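ok so the towel situation. I have been folding microfiber cloths wrong for years apparently and I have opinions now

background: bought a bulk pack in April. 29 of them. they have lived in a heap under the sink ever since and every time I pull one out four more come along

Sandrine Pons (neighbor, very tidy, terrifying) says thirds, never halves. halves slump over. thirds stand up in a bin by themselves
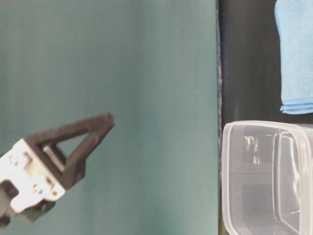

also stop washing them with fabric softener!! it coats the fibers and then they just push water around the counter. learned that one the dumb way. low heat or hang dry, that's it

and keep them away from the bath towels, they grab every bit of lint in teh load 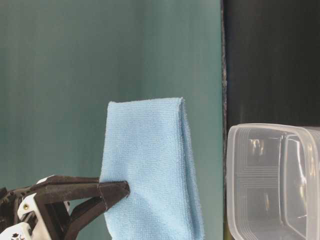 ok container talk. I want clear plastic, open top, no lid. a lid means I will never put anything back, I know myself

rectangular not round -- round wastes the corners and the folded ones lean all over the place

measure your shelf first. I did not. first bin I got was too tall by a hair and now it holds potatos

Kiều Lã asked if you can just stuff them in. sure? but then you're digging for a clean one with wet hands and the whole lot ends up on the floor

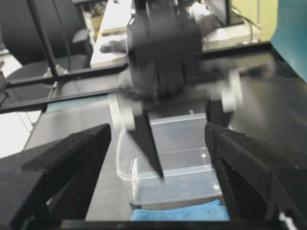 light blue cloth, clear bin

color thing, quick: blue for glass and screens, anything old and gray is for floors. if it's been near the oven it does not come back to the glass pile. ever

Ileana wants to know about ironing them. Ileana no

next up is the drawer with the 100 takeout sauce packets, pray for me. might do it tonight, might just close the drawer again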